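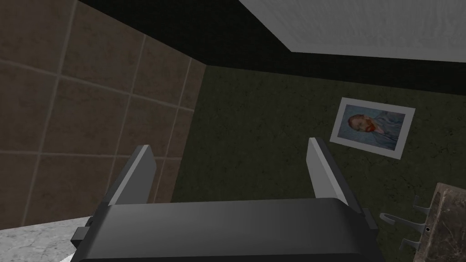 Figure 3. Room with a tiled wall.

Section 4: Placing and starting the dehumidifier

Applies to Flivance 2103. Revised 1 Jul 2025.

Read Section 2 (Electrical safety) before you plug in the unit. The Flivance 2103 is meant for indoor rooms of up to 900 square feet. For larger spaces, or for rooms with an open stairwell, see the sizing chart in Section 11.

4.1 Choosing a spot

1. Pick a level, hard floor. Thick carpet can block the lower intake.
2. Leave at least 9 inches of clear space on all sides. The air outlet on top needs twice that.
3. Keep the unit away from radiators, wall heaters and direct sun.
4. Close windows and outside doors. Inside doors may stay open if you want to dry the rooms next door as well, but expect longer run times.
5. Stand the unit upright for two hours before first use if it was shipped or carried on its side.

Note: Tiled walls feel colder than painted ones and often collect moisture first. In a tiled room, point the outlet along the wall and not straight at it.

Caution: Do not place the unit within reach of a bathtub, shower or sink.

4.2 Connecting the drain hose (optional)

You can run the unit with the bucket alone. If you plan to leave it on all day, use the hose.

1. Switch off the unit and pull the plug.
2. Take out the bucket and empty it.
3. Remove the rubber cap from the drain port on the back. Keep the cap – you will need it when you go back to the bucket.
4. Push the hose onto the port and turn the collar clockwise until it clicks.
5. Lead the other end to a floor drain. The hose must slope down the whole way, with no loops.
6. Put the bucket back. The unit will not start without it.

Note: The Magagula pump kit lifts water to a sink or window. It is sold separately and has its own instruction sheet.

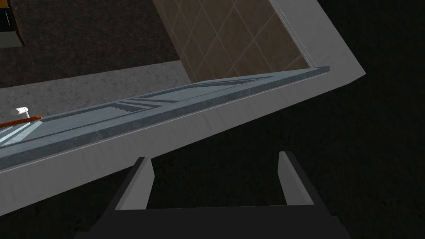 4.3 First start

1. Plug the cord directly into a grounded wall outlet. Do not use an extension cord.
2. Press POWER. The fan starts at once; the compressor follows after three minutes.
3. Press MODE until the CONT light comes on. Let the unit run this way for the first day.
4. After the first day, press MODE again to select AUTO, then use the arrow keys to set the humidity you want. The factory setting is 50 percent.
5. Check the bucket every few hours until you know how fast it fills.

Caution: If the display still shows a reading above 80 percent after two full days, switch off the unit and look for a leak or an open vent in the room.

4.4 Common questions

How do I know where the damp air is coming from?

Set the unit to FAN for an hour in one room at a time with the door shut, and write down the reading before and after. The room that climbs back fastest once the door is opened is usually closest to the source.

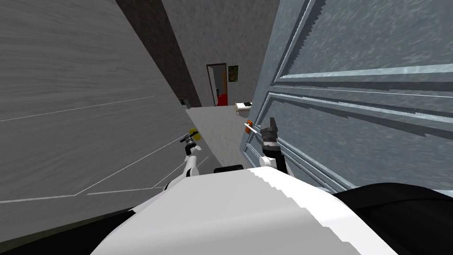

Can I run the dehumidifier overnight?

It can run overnight as long as the bucket is empty when you go to bed or the drain hose is fitted. The unit shuts off by itself when the bucket is full, and the FULL light stays on until you empty it.

What if the unit ices up?

Switch it off and let it thaw with the bucket in place. Icing is most common from November on in unheated rooms. Do not chip at the coil.

For parts and hoses, contact the Bilanent service desk, attention Unathi Dlamini. Have your serial number ready. It is printed on the label behind the bucket.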